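Trandevell Clear Desk Stand, three compartments

Home > Desk and study > Pen holders

Sold by Flostidlow. Usually sent the next working day.

The Trandevell is a small stand in clear acrylic for people who want their pens close to the hand and do not want another big box on the desk. It has a flat base and three compartments, one behind the other. The back panel of each compartment is a bit taller than the one in front, so short things in the first row do not disappear behind long things in the last.

We sell it for home desks, reception counters and school rooms. On a pale desk it takes very little attention, and this was the wish of many customers who wrote to us about the older coloured model.

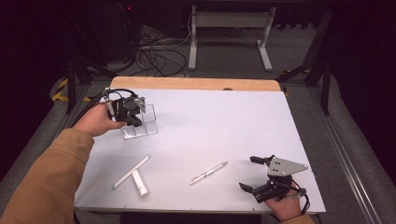
Clear stand on a white board, with a slim white pen lying to the right.

What goes in it

Pens, mechanical pencils, markers, small rulers, a glue stick, a nail file. The partitions are thin, so the space is for your things and only a little is lost to the stand itself. Scissors with large handles can go in the rear compartment, but they will lean over the side — for these we suggest the deep MacPherson cup, which has its own page.

Please choose the place before you fill it. Some customers put the long side straight along the wall, others turn it at an angle so that all three compartments can be reached from the chair. Both ways are good. If you write with the left hand, try it at the right side of the desk first, as the arm then does not pass over it.

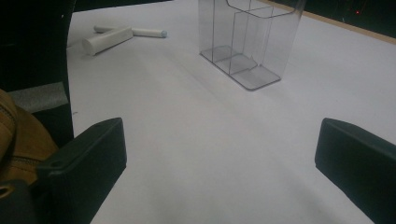 Size and care

Width: 9 cm
Height of the rear panel: 100 mm
Depth of the base: 80 mm
Compartments: 3
Material: clear acrylic
Colour: clear only

Wash by hand with lukewarm water and a drop of washing-up liquid, then dry with a soft cloth. Do not use kitchen paper, it leaves fine scratches which you will see when the sun comes in. Alcohol and window cleaner are also not suitable and can make the acrylic cloudy. The dishwasher is too hot.

The stand comes with a thin protective film on both faces of each panel. Begin at a corner with the fingernail and pull slowly. If some glue stays behind, warm water will remove it.

Pencils with a rubber grip

A soft grip sometimes holds on to the acrylic, and the pencil then comes out slowly. Put such pencils in with the tip up. This also keeps the metal tip away from the base, where it could leave a mark after some months.

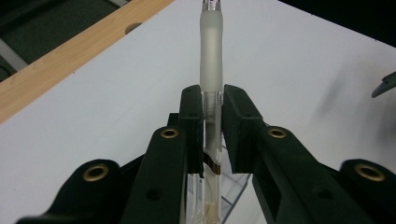 Raymonde Vachon wrote to us that she stores hers with the tip down all the same, and that after one winter she finds only two tiny dots on the base. She would like a version with four compartments for coloured pencils.

We have passed this wish to the workshop in Vutport. For the moment there is only the model with three.

Delivery and returns

Orders placed before noon on Saturday leave with the Monday van. The stand travels in a carton with paper filling. If a panel arrives cracked, please keep the carton and write to Clifford Li at the service desk, with your order number. Unused stands can be returned with the film still on.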